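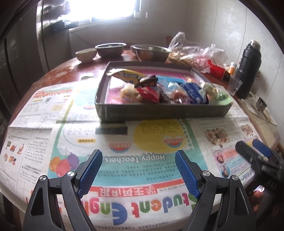
Unit 4: Reading the blurb of a romance novel. A blurb has one job, to get a reader from the back cover to page one, and it usually does so in under 122 words. It borrows a good deal from newspapers. The masthead of a paper like Student English, in big outlined letters of blue, green, orange and pink, tells you at once who it is for, and the first line of a blurb has to do the same with words alone. If the first sentence could sit on a thriller or a cookery book, it needs rewriting.

The usual parts

Hook line. One or two short sentences, often set apart. It states what each lead wants.
First lead. Name, trouble, place. Leave out the age unless the plot turns on it.
Second lead. The same again, with the reason these two should keep apart.
The stakes. What will be lost if they get it wrong. A farm, a job, a child's trust.
The open end. A question or an unfinished thought. Never give the ending, even though every romance reader knows roughly what it is.

Working text

We will use the blurb of The Ferry House at Unesbridge, handed out on Monday. It sets up a widowed boatbuilder and the surveyor sent from Terkutmont to close his yard. Note that the surveyor's secret comes in the fourth sentence and is not explained. Compare it with Husska Winter, where the secret is given away in the first line and the tension has to come from somewhere else – in this case the weather and a shared kitchen.

Common faults

Too many names. Two is enough, three if there is a rival.
Back story before the present trouble.
Rhetorical questions in a row. One will do.
Adjectives in pairs ("dark and dangerous", "sweet and sensitive").

For next week

Cut the Unesbridge blurb to 40 words, keeping both leads and the stakes. Then read the opening chapter of Husska Winter and mark the first place where the blurb's promise is kept. Bring both on paper – we will swap copies in class.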